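Washing soft toys, and what to do with the bin they live in

If you have small children in the house, or grandchildren who come and go as mine do, you will know that the toy bin is one of those things that gets filled and emptied and filled again without anybody ever thinking of cleaning it. I am as guilty as the next person. I went right through last winter only tipping things out, hunting for the one that was wanted and shovelling them all back in, and it was only when my neighbour Catalina Barrientos asked to borrow it for a party that I turned it up to the light and was properly ashamed of myself. So this page is about soft toys first and the bin second, as that's the order I do them in, and you may as well put the kettle on before you start.

Sorting them out

Tip the whole lot on to an old sheet on the floor, outdoors if the weather is being kind. You want the plush things in one heap and the hard things in another, and a third little heap for anything that has lost a wheel or an eye or whatever it was, to be mended later (mine goes in a biscuit tin and I try to look in the tin before March comes round, with mixed success).

Now go through the plush heap and feel each one with your fingers. What you are looking for is a battery box, a squeaker, a music box or a bag of beans. Anything with a battery that doesn't come out must not go in the machine at all, and neither should the old ones stuffed with straw or sawdust, which go to porridge if you wet them. Read the label if there still is one. My lot had theirs chewed off years ago.

Tug the eyes and noses gently while you are at it. A loose eye on a toy for a baby is a serious matter, so put it to one side and sew it on firmly, or take it off and embroider one instead with a bit of dark thread. A few stitches on top of each other make a very nice eye and it can't be swallowed.

In the machine

Small plush animals wash beautifully if you pop them in an old pillowcase and knot the top, or tie it with a hair bobble. Cool wash, gentle spin, half the detergent you would use for clothes, and no fabric softener, as it leaves the fur flat and a bit greasy to the touch. If they have been sat on the radiator shelf gathering dust, give them a good bang together out of the back door first. Pale ones go in with pale ones. I once washed a cream lamb with a red knitted fox and had a pink lamb for the rest of its days, and my granddaughter would not forgive me for it, although I thought it rather suited him.

By hand

For the precious ones, and there is always a precious one, fill the washing-up bowl with lukewarm water and a small squirt of baby shampoo. Press the toy down and let it up again, over and over, as if you were squeezing a sponge. Don't rub, it mats the pile. Rinse in clean water until no more suds come, then roll it in a dry towel and lean on it with all your weight. It looks cruel but it saves you a whole day's drying.

If it can't be wetted at all, put it in a large bag with a few spoonfuls of bicarbonate of soda, shake it about, leave it for a couple of hours and brush it off with a clean nail brush. This is wonderful for smells, less so for jam.

Drying

Airer, never the line by the ears. Pegging by the ears stretches them, and you will be asked about it. Turn each toy over when you think of it, and give the tummy a good pinch before you call it dry, because the middle stays damp long after the outside feels lovely, and a damp middle will smell of mushrooms inside a week. When they are done, a soft hairbrush will bring the fur back up. Light-coloured fur needs it more than dark, I find, especially round the face where it has been kissed.

The bin itself

A plain grey bin is a very forgiving thing, and that's half the trouble, as you don't see the dirt in it until you look straight down at the floor with nothing much on top.

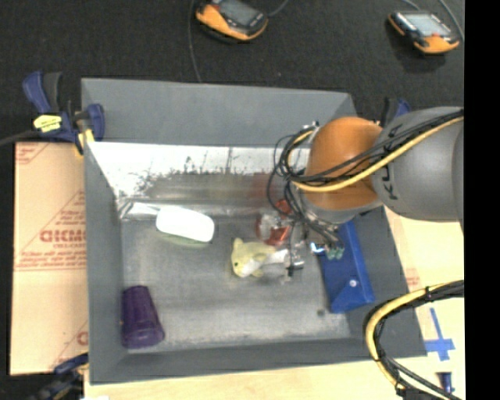 Begin with the dry muck. Hoover into the corners with the narrow nozzle and go along the seams, where the fluff and the biscuit crumbs collect. Then warm water and washing-up liquid, a soft cloth, and an old toothbrush for the edges. Scuffs are another matter. If a mark is something that has rubbed off on to the bin, a dab of bicarb on a damp cloth will usually shift it, but where the surface itself is worn you can scrub until teatime and make it worse, so leave it be. Pascual Sosa, who had the ironmonger's in Palten when I was first married, used to tell everybody to try a hidden corner first, and I still do.

For anything shiny and metallic, keep the scouring pad well away. Wipe it with soapy water, rinse it, and dry it straight off with a tea towel, or you will only swap one set of smudges for another. A drop of white vinegar on the cloth helps with finger marks.

Rinse the whole bin, stand it on its side to drain and let it dry right through before a single toy goes back. I put the heavy, hard things at the bottom and the plush ones on top, so the soft ones don't get squashed out of shape.

A few odds and ends

Chewing gum in fur: ice cube in a freezer bag, hold it on until the gum goes brittle, and pick it off.

Felt-tip on a plush face: dab with a little milk on cotton wool before you wash. It doesn't always work, but it often fades it enough to live with.

Sticky labels on a bin: cooking oil, ten minutes, then wipe and wash.

And do keep a spare pillowcase just for toys. Mine has a blue stitch in the corner so that it doesn't end up back on a bed.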